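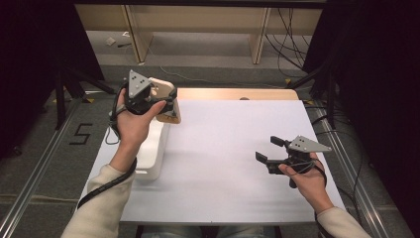

What did the June open day set out to show?

The work of recording hand tasks for robot training as it is done on an ordinary working day, at the same tables and with the same hand-held grippers, so that visitors could judge the method and its cost for themselves.

Progress report to Gradotero
Project: Flestis, shared handling data for small workshops
Period: second quarter
Prepared by Ruben Van Hecke, Skirnumholm

1. Where we are

The open day was the main item in this quarter's plan and it took place in June, on a Friday, at our site in Skirnumholm. It was the first time the project had been open to people outside the partner group. The recording work continued through the day. We did not prepare a special show, and the tasks visitors saw were tasks from the current list.

The grant agreement asked us for one public demonstration before the end of the second quarter. That condition is now met. The agreement also asked for a short account of what was shown, who came and what we learned, and the sections below follow that order.

2. What was shown

The day was split into 2 sessions, one starting at 9:30 and one at 1:30. Each session opened with a talk of 20 minutes by Teun Van Wijk, who leads the recording work. He explained why we collect handling data with grippers held by a person, and what a robot arm can and can't learn from it later. After the talk, visitors stood at the recording area and watched an operator work through part of the task list.

The tasks were simple ones: picking up a part, turning it, holding it over a container, setting it down again. Several visitors told us they had expected something faster. Teun's answer was that a slow, clean recording is worth more to us than a quick one, and that operators are told to let go and start over if a grip feels wrong.

In the second half of each session visitors could try the grippers themselves at the same table. Those trials were not kept as data. Most people needed a few tries before they could close the jaws on a part without pushing it away, and this did more to explain the work than the talk did. We would give more time to it another year. 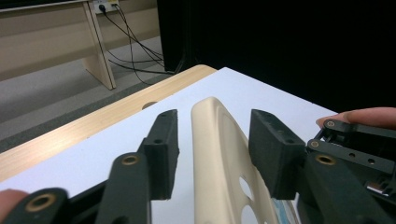
Cream-beige part between the finger pads of a hand-held gripper, June open day.

3. Attendance

We had 123 visitors over the two sessions, counted at the front desk. The morning was fuller than the afternoon. Most came from small machine shops and packing firms in the area, and there was a group from the technical school. Verbruggen, our partner for the parts and fixtures, brought people from its own assembly floor, including two shift leads who will be involved when the first trained tasks go to their site.

Printed invitations went out to 500 addresses. We can't say how many visitors came because of the invitation and how many heard about it some other way, as the sign-in sheet did not ask. It should have.

4. What visitors asked

The questions were practical. The ones that came up most were the price of a set of grippers, how long it takes to train an operator, and who owns the recordings made in a company's own shop. We could answer the first two. On ownership we gave the current position, that recordings made with project money are shared among the partners, but firms outside the group will want something in writing. Ruben Van Hecke will draft a one-page text on this and send it to Gradotero for comment.

Some visitors also asked about hand strain. Our operators work in short blocks with breaks between them, and we have had no complaints, but we have not looked at it in any organized way. The shift leads from Verbruggen were clear that their people would raise it. We have added a short form that operators fill in at the end of each block.

5. Problems

The recording area is too small for groups. People at the back could not see the operator's hands, and those at the front stood close enough to get in the way. We put a screen on the side wall for the afternoon session, which helped a little, though the picture was small. For any later demonstration we would cap each group and run more of them.

The afternoon session also started late - the talk overran in the morning and lunch was pushed back with it. The time was taken out of the hands-on part, and a few people left without a turn.

Recording output for that day was below a normal day, as we expected. The task list for the quarter was still completed on schedule.

6. Budget

Spending on the open day stayed within the amount set aside for it. The largest items were printing and catering. The screen was borrowed. A full statement is attached separately, with receipts.

7. Next quarter

Work continues on the second task list, which moves from single parts to parts that have to be fitted together. Verbruggen is making the fixtures and expects to deliver them in two batches. We will also go back to the visitors who left contact details and asked about trying the method in their own shops. Teun Van Wijk will make the first visits, beginning with the packing firms.

We ask Gradotero to confirm two points: that the unspent part of the open day budget may be moved to travel for these visits, and that the ownership text can go out to interested firms once your comments are in.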